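Toivo Honkanen
Thread

Notes on washing bed linen in hard water. Ours in Bundville is very hard, and sheets go stiff and dull long before the cloth wears out. 1/5
3 replies · 13 shares

Most of the stiffness is mineral left in the weave. More detergent adds residue on top of it. I cut the dose by a third, added a softening agent to the drum, and ran a second rinse. 2/5

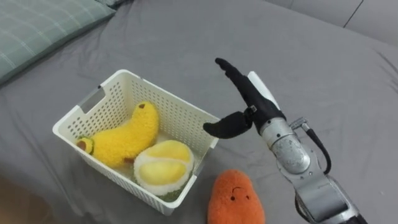
Tormod Sjögren: Did you try it without the second rinse? My machine adds 23 minutes for that and I'd like to skip it.
2 replies · 4 likes

I did. Cotton came out noticeably rougher. Polyester blends showed no difference, so skip it for those. 3/5

Temperature matters less than I expected. I wash at 90 F for ordinary loads and go hotter only after illness. Fill the drum loosely, because
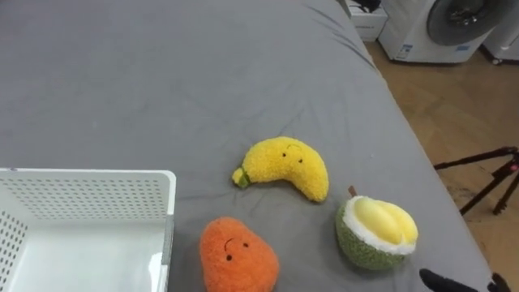 a packed load traps rinse water in the folds and the minerals dry in place. One sheet set per load, pillowcases included. 4/5
9 shares

Line drying brings some stiffness back. Ten minutes in a dryer on low with no heat fixes it. 5/5
23 likes · 6 comments

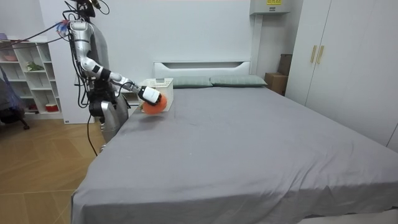 Bed, basket, orange ball.

Recent from this author
Descaling a kettle without vinegar
Reading a water hardness report
Why towels stop absorbing

Contact · Terms · Back to top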